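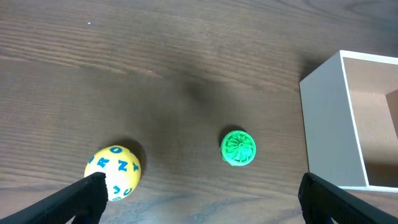 Do you need a special toy organiser for the living room table?

A plain open box does the job, and I say that after wasting money on a Merberg rack with 2 tiers and a lot of promises.

How to clear a table of small toys

Step 1. Put the box on the table itself. The usual advice is to keep it on the floor, which I have never seen work for longer than a week. Small balls roll, and bending down gets old.

Step 2. Ignore the sorting charts. The one I downloaded from Jirnport had 71 categories. Toys go in a box — that is the whole system.

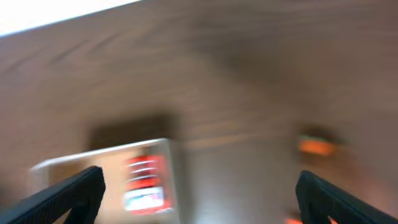
A pale box with a red label on the wooden table.

Step 3. Put soft, bulky toys in first if you like. I doubt it matters much. Plastic things with corners can go against a side wall, and balls fill whatever gaps are left.
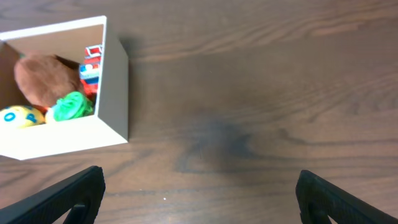
Step 4. Wipe the table with a damp cloth, then a dry one. Crumbs show up badly on dark wood. I have yet to find a spray that beats water.

Step 5. Stop when the box is full. If toys stick up so far that they fall out when you lift it, get a second box or give some away.

Last changed June 2024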